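So September happened, and I have been meaning to write up our trip to Gulholm ever since we got home. My excuse is laundry. (My real excuse is that I kept opening the laptop and looking at ferry timetables for next year instead.)

If you've been reading for a while you know that my husband is a planner and I am a person who books things at eleven at night and tells him in the morning. Gulholm was one of those. I'd seen exactly one article about it, a tiny island with a lighthouse and a bakery, and I had the ferry tickets bought before I'd worked out where we would sleep. He took it pretty well. He made a spreadsheet.

Getting there is the hard part, so let me get that out of the way. You fly in, you take a train to Prellside, and from Prellside harbor there's a ferry twice a day. The train was lovely, big windows and a lady with a cart who sold me the best cheese sandwich of my life. Prellside was also lovely for the first hour. Then we found out that the afternoon ferry stops running at the end of August, which the website does mention, in a gray box, in a language I don't read. So we had a whole unplanned night in Prellside with two suitcases and no room.

We ended up at a guesthouse up the hill called Radu. Room 3, top of the house, a sloped ceiling that my husband hit his head on every single time he stood up. The shower was a hose, basically. But the window looked straight out over the harbor and the owner brought us fish soup at nine at night when every kitchen in town was closed, and would not take a penny for it! I'd go back to Prellside just for the soup. If you do this trip, build in the night there on purpose and you'll have a much nicer time than we did pretending we weren't mad at each other.

Morning ferry, 7:40. Bring a hat. I sat outside on the deck for the whole crossing because I get seasick if I can't see the horizon, and I came off the boat with hair like a haystack and no feeling in my ears. Worth it, though. You come around the last bit of rock and the whole village is sitting there, all the houses facing the water like they were waiting for you.

We had four nights in a little rental cottage above the beach. No TV, a wood stove, and a kitchen drawer with eleven corkscrews and not one sharp knife. The first day we did nothing at all. We walked to the bakery, ate what we bought on the wall outside, walked back, and slept until dinnertime. I can't remember the last time I took a nap on vacation without feeling guilty about it.

The second day was the lighthouse. I'd read that it was an easy stroll. It's 512 steps from the beach path up to the door (there's a sign at the bottom, so you can't say you weren't warned) and I stopped to "take photos" a lot. My husband, who runs, went up like a goat and was sitting on a bench at the top eating my half of the cinnamon bun when I got there. We had words. The view made up for it, mostly. You can see the next two islands, and on the far side of the rocks there were seals, fat and lazy and completely uninterested in us.

A few practical bits, for those of you who always email me asking for them:

Cash. The ferry takes cards, the grocery store takes cards when it feels like it, and the bakery doesn't take them at all. We got through the equivalent of 100 dollars in cash over four days and most of that was buns.

Shoes. I brought sneakers and wished I had boots. The path along the north side is rocks, then mud, then more rocks.

Phone signal. There's one good spot, by the church gate. In the evenings you'll find half the visitors leaning on the wall there calling their moms.

Luggage. My bag is a Stenley, the soft kind with the two wheels, and it did fine on the train and terribly on cobblestones. Take a backpack if you've got one. I had to be rescued by a teenager with a wheelbarrow.

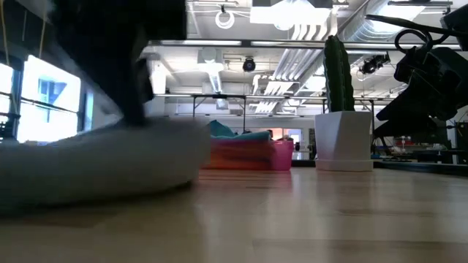
Orest Zhuravel wrote to me after I put up my one blurry seal picture last week, to say that I'd missed the best part of the island. We should have kept walking past the lighthouse, he says, down the back of the hill to the old boathouse, where you can rent a rowboat by the hour and get close enough to the seals to hear them snore. He also thinks we were crazy to go for only four nights, and that June is better because of the wildflowers and the second ferry.

Well, now I'm annoyed! We were right there! I went back and looked at the map and the boathouse is marked on it as clear as day, a ten-minute walk from the bench where the bun was eaten. So that goes at the top of the list for next time, and yes, there's going to be a next time. Orest, if you're reading, please tell me whether you need to book the rowboat ahead or if you can just show up.

Money, because somebody always asks. The whole thing came to a little under 2,000 dollars for the two of us once the flights were paid for, and that includes the surprise night at Radu and a sweater I absolutely did not need. It's blue. I've worn it every day since.

Our last night we ate down by the harbor, potatoes and smoked fish off paper plates, and watched the boats come in until it got too cold to sit. We were on the early ferry the next morning, me on the deck again with my hat pulled down, him inside with a coffee and the spreadsheet. He's already added a tab for June.

I'll put the cottage details in a separate post once I've asked the owner if she minds. And if anyone has a recipe for fish soup with dill and a LOT of cream, send it my way, please. I've tried twice and mine tastes like warm milk.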